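Keeping Minutes in Two Languages

Small language communities seldom lose their written records to fire or flood. The usual cause is a change of secretary. At Uvero, a congregation that has worshipped in its own language since its founding families arrived, the minute books passed through eight sets of hands before anyone drew up a list of what they contained. The list, finished in October, runs to 63 volumes.

The books are kept in the hall at Gilchrist, in a steel cabinet behind the kitchen. They cover baptisms, marriages, burials, building accounts, youth conferences and the annual thanksgiving. The earliest are written entirely in the home language, using a spelling system that mission printers standardised and later abandoned. The middle run is mixed. A typical page opens with a prayer in the home language, moves to English for the finances and returns for the hymn numbers. The most recent volumes are in English except for personal names and greetings.

The transcription project, known as Nado, was set up to produce a searchable text of the whole series. Its method is conservative. Each page is typed as written, with the old spelling preserved, and a modern spelling is supplied in a second column. Abbreviations are expanded in the second column only. Illegible words are marked by length. A reader checks every page against the original before it is released, and the reader may not be the person who typed it. 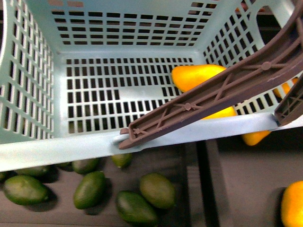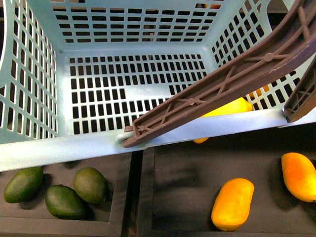 Why keep the old spelling if it is no longer used?

The old system marks vowel length and the modern one does not. Several family names that now look identical were distinct when the books were written, and dropping the older form would merge households that were never related.

The point has practical weight. Requests to the project come mostly from descendants trying to establish a baptismal date or a clan line, and a merged surname can send an inquiry back through the wrong grandparents. In one case two burial entries in the same plot register had been attributed to a single man. The original spelling separated them at once, and the register's index has been corrected.

Funding is modest. A grant of $500 from the Jovby fund paid for archival folders and cotton tape. Typing is done at home from photocopies, and the volumes themselves leave the cabinet only for checking. The organisers considered automatic text recognition and set it aside after a trial on the third volume, where the software read the length marks as dust and removed them.

The theological content has drawn less attention than the names, although it may prove the more durable part. Sermon summaries appear from the fourth volume onward, some a line long, others covering two pages. They record which passages were preached after a poor harvest, which were chosen for the opening of the hall, and how often a visiting speaker returned to the same text. The vocabulary is also of interest. Early secretaries had no settled word for "grace" and used three in rotation, one of them borrowed from the language of gift exchange at weddings. By the time the hall was built a single term had taken over, and the wedding word survives only in one harvest hymn.

Access rules were settled last. Entries touching on church discipline remain closed while any person named in them is living. Everything else will be available in the hall on request, with a printed copy of the index placed at the front desk. The second column is complete to volume 40.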